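Pramila Joshi
15/03/2020

1/ Notes on teaching the sim arm to pick up a cup by driving it myself. We're using Skerton for the sim and a hand controller for the arm.

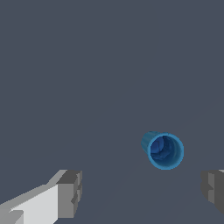

Gripper view in sim. Blue cup, fingers open.

2/ The task is short. Bring the open fingers to the cup, close, lift, hold. I drive, the software records every joint position and the gripper command, and the policy trains on that.

3/ We have 124 demos saved so far. Evaristo Ventura did the first set and I did the rest. You can tell who drove from the plots. He goes straight in, and I stop above the cup and correct.

4/ I went back and forth on whether to cut my pauses. Left them in for the first training run and the policy learned to pause too. Sometimes it never started moving again.

5/ Trimmed the idle steps and retrained. Out of 19 test starts it got 10. The misses were mostly cups well off to one side, where one finger bumps the rim before the other gets there.

6/ So the next batch is all off-center starts. I'm also recording some where I miss on purpose, back up and try again. Ximena Manríquez suggested that in November and I should have done it then.

7/ Depth is the hard part when driving from this view. With a plain gray surface there isn't much to judge distance by. I go slower on the last bit and check the side view before closing.

8/ Someone asked about controller settings. I have translation scaled down to half and wrist rotation lower than that. Full speed was too jumpy for me.

9/ Will post the new numbers when the batch is done.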